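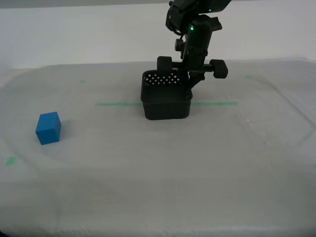

# Restlow Open Day

The **Restlow Open Day** is an annual public demonstration of robotic handling equipment held at the Restlow Works, a former textile mill converted to laboratory and light industrial use. The event is organized by Wositz, a maker of control software for small robot arms, and is best known for its tabletop demonstrations, in which a single arm moves simple objects between marked positions and an open container. It takes place on one day each September. A smaller session for schools is held in March.

## Background

Wositz moved into the Restlow Works as a tenant of the second floor and at first received visitors only by appointment. Most were customers who wanted to see a task carried out on hardware before buying a software license. The appointments took up a growing share of staff time, and the company replaced them with a single fixed day on which any visitor could watch the same set of tasks.

The program was drawn up by Benvinda Henriques, then the head of applications at Wositz. Henriques set two conditions that remain in force. Every task shown must be one that the company also uses in its own testing, and failed attempts must be left to run to their end before the operator steps in. The second condition was disputed inside the company, where the sales department preferred recorded material for the harder tasks. Recorded material was used in the lobby during the first two events and then dropped.

Guerreiro, a supplier of grippers and finger pads, joined as a partner in the third year. Its staff run the gripper bench and provide spare pads for the arms in use on the day.

## Venue

The demonstrations occupy the east half of the second floor, which has a usable area of 3,190 square feet. The west half is closed to visitors. Stations stand against the outer wall, and visitors watch from behind a waist-high rail. Admission to the floor is limited to 85 people at a time by agreement with the building's owner. Visitors who arrive when the floor is full wait in the ground-floor hall, where a printed schedule is posted.

Windows on the demonstration side are covered with diffusing film. Direct sun had caused trouble with color detection in the early years, mainly in the late afternoon, and the film was fitted between the second and third events.

## Demonstrations

### Cube and basket

The cube and basket task is the first item on the schedule and is repeated throughout the day. A black arm with a two-finger gripper works over a low, square, open-topped basket with mesh walls. A bright blue cube is set down to the left of the basket, the gripper starts open, and the arm must pick up the cube and release it inside the rim.

The table is covered with translucent white plastic sheeting, and the position marks are made in green tape beneath it. A horizontal line of tape runs out from either side of the basket, with shorter marks farther back on the table and at its left border. Taping under the sheet allows the surface to be wiped or replaced without disturbing the marks. Creases in the sheet are accepted as part of the task. Wositz has stated that the software is expected to work on an uneven background, and the sheet is not ironed or stretched before a run.

A run is scored as complete when the cube is at rest inside the basket and the fingers have risen clear of the rim. Contact between a finger and the basket is recorded but does not end the run. If the basket is moved by more than its own wall thickness, the operator returns it to its place on the line before the next attempt.

The cube is placed by a member of the staff for the first runs of each session. After that, visitors may choose the position and rotation of the cube anywhere on the left half of the table. Rotated placements are the more difficult case for a two-finger gripper, as the pads must be turned to meet opposite faces. A grasp across two edges usually causes the cube to turn as the fingers close, and it may slip out during the lift.

### Gripper bench

At the gripper bench, Guerreiro staff show how pads of different shape and hardness behave on the same object. The bench has no arm. Grippers are clamped to a stand and opened and closed by a hand control, which visitors may use. Pads on display include flat, ribbed, and rounded types, along with worn examples taken from test use. Guerreiro replaces the pads on its own test stands after 2,000 closing cycles, and a set removed at that point is shown next to a new one.

### Teaching station

The teaching station covers the recording of motions by hand. An operator guides one arm through a task, and the recorded motion is then played back with the object in the same place and again with the object moved. The playback with the moved object normally fails. It is included to show the difference between repeating a path and locating an object, and it is followed by a run of the same task with the camera system switched on.

### Plinder

Plinder is the name of the logging program that Wositz uses at all stations. It stores joint positions, gripper opening, and operator notes for each run, and shows a plain list of results on a monitor at the rail. The list gives the run number, the task, the outcome, and the elapsed time. It has no graphs. An earlier display with a moving chart was removed at the request of the operators, who found that visitors stood in front of the emergency stop in order to read it.

After each event the logs are published with the operator notes left in. The published set passed 3,000 runs at the fifth open day. Runs in which a visitor placed the object are marked with a separate code.

## Operation

Each station has one operator and one floor attendant. The operator starts the run, watches the arm, and keeps one hand near the stop button while the arm is powered. The attendant answers questions and handles the objects. The two roles are not combined, even when the floor is quiet.

Before the doors open, the operator carries out a fixed sequence:

1. Check the tape marks against the station drawing.
2. Set the basket on its line and confirm that it is empty.
3. Power the arm and confirm that its indicator lights come on.
4. Open and close the gripper fully with nothing between the pads.
5. Move the arm to its ready position above the basket.
6. Run the task once at reduced speed.

A station that fails any step stays closed until the fault is found. The rail sign is turned to its blank side, and the schedule downstairs is corrected by hand. The reduced speed used in step 6 is also used for all runs in the March school session.

Visitors may not reach over the rail while an arm is powered. Objects chosen or placed by visitors are handed to the attendant or set down with the arm stopped.

## 2026 event

The 2026 open day was scheduled for Monday, September 7, 2026, which was also Labor Day. Earlier events had been held on Saturdays. Wositz gave the availability of the shared freight elevator as the reason for the change; the elevator is used to bring the station tables up from storage and is reserved by other tenants on most weekends.

The cube and basket task was kept as the opening demonstration. The program added a talk by Henriques on the scoring of partial successes, covering cases such as a cube left resting on the rim. Under the rules in use at the time, such a run counts as incomplete regardless of how long the cube stays there.

## Reception

Trade visitors have generally rated the gripper bench and the published logs as the most useful parts of the event. Criticism has centered on the narrow range of objects. The cube, the basket, and a small number of bottles and cloth pieces have been used with little change, and several customers have asked for packaged goods or mixed bins. Wositz has replied that keeping the same objects allows results to be compared from one year to the next. A bin-picking station was announced for the fourth event and withdrawn before it took place.

The viewing arrangement has also drawn comment. The rail is straight, so visitors at its ends see the arm from the side and may have difficulty judging whether a finger has cleared the basket. A raised step was added along the rear of the viewing area in response.

## See also

- Pick-and-place robot
- Robot end effector
- Programming by demonstration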